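Version 2 of the Pondemel tabletop item set. Version 1 is retired and its item codes should not be reused.

# Pondemel household items

Pondemel is a set of small household goods laid out on a cloth-covered table. The set is meant for work on naming, grouping and locating everyday objects that differ in shape, surface and packaging. Food packaging, stationery and shipping supplies are mixed on purpose.

Maintainer: Abena Essien
Last revised: August 24, 2019

## Contents

- `items.csv`: one row per item, with code, group and short name
- `layouts/`: 400 layouts, one file each
- `groups.md`: group definitions and edge cases
- `CHANGES`: differences from version 1

The item list has 41 rows. A layout uses a subset of them, and the same item never appears twice in one layout.

## Table and cloth

All layouts use the same kind of surface: a blue-gray cloth with a felt-like texture, laid flat. Smooth tabletops were dropped after version 1 because round items rolled between setup and capture. The cloth is brushed between sessions. Lint that remains is not annotated.

Items are placed by hand from a printed plan. Small offsets from the plan are accepted, and the layout file records the plan position only. Anyone who needs the true position should measure it from the picture.

## Groups

| Group | Covers |
|---|---|
| `food_cup` | single-serve cups with a lid |
| `food_can` | cylindrical snack canisters |
| `tape` | rolls of packing or office tape |
| `small_box` | rectangular boxes, printed or plain |
| `soft` | cloth, sponges, bags |

An item's group follows its package and ignores what is inside. A canister reused for pencils would still be `food_can`. 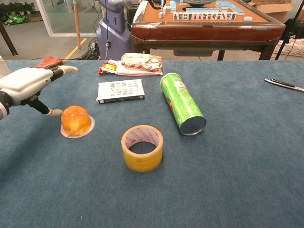 *Mixed layout: orange jelly cup, yellow packing tape, green snack canister and a small white printed box on the blue-gray cloth.*

## Placement and pose

Pose is recorded relative to the item's normal standing position. The jelly cup is the usual source of mistakes. For this set, the dome points up and the flat lid rim rests on the cloth, and this is coded `inverted`. Canisters are coded `upright` or `side`. A canister on its side also gets a `heading` value, taken from the rim end to the metal end.

Tape rolls are coded by whether the core opening can be seen from the viewing side (`core_visible`, yes or no). Lettering inside the core is not transcribed.

For `small_box`, the largest printed face is treated as the front. Several boxes carry rows of small pictures. These count as a single printed area and are not split up.

## Naming

Short names use a color and a noun, in that order: `orange_cup`, `green_can`, `yellow_tape`. Brand names are kept out of `items.csv`, even where a logo is readable, so that a replacement from another maker can take the same code. Translucent items take the color of their contents.

## Known problems

- Glossy cups and clear tape pick up reflections, and outlines drawn on them vary between annotators.
- Layouts made at the Tevside room have warmer light than the rest. No color correction was applied.
- 60 layouts have no `heading` value for canisters. They are listed in `CHANGES`.
- Food items were replaced when they expired. Print on the new packages may differ slightly.

Corrections go to the maintainer with the layout number and the item code. Please send one message per layout.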